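Updated April 18, 2025. Quick answers, more coming when I get time.

## Season tickets & matchdays — Flondport FC

**When do renewals close?**
End of July. After that your seat goes to the waiting list, which is at 493 right now.

**How much is an adult season ticket?**
$99 standing, all home league games. Cup games not included. Sorry.

**Can I move seats?**
Yes, but only in the renewal window. Email the ticket office with your old seat number and the block you want.

**Has the club signed anybody yet?**
Nothing official. Two loans are ending, both players go back to Sisundale. We post signings on the news page first — please dont ask the ticket office.

**What's the ground capacity now?**
1092 with the new terrace open. Away fans get the Condori End.

**Kids?**
Under 12s free with a paying adult. Still need a ticket though, pick it up at the gate.

**Where do I park?**
Verkik Road lot. Fills up an hour before kickoff. No parking on the grass by the training pitch.

**My card won't scan at the turnstile.**
Go to the window left of the main gate, bring ID. They'll print you a paper one for the day and sort a replacment.

**Game called off, do I get a refund?**
No refund on season tickets, it's good for the new date. Single tickets — either one, your choice.

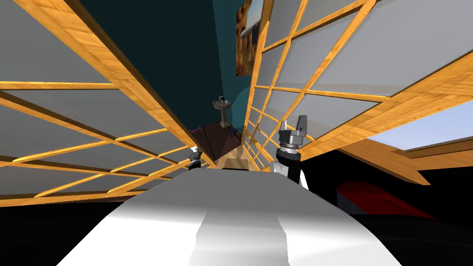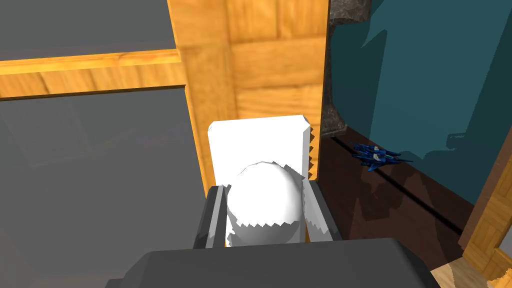 ## Still stuck?

Email is best. Phones are only staffed on matchdays, from noon until kickoff.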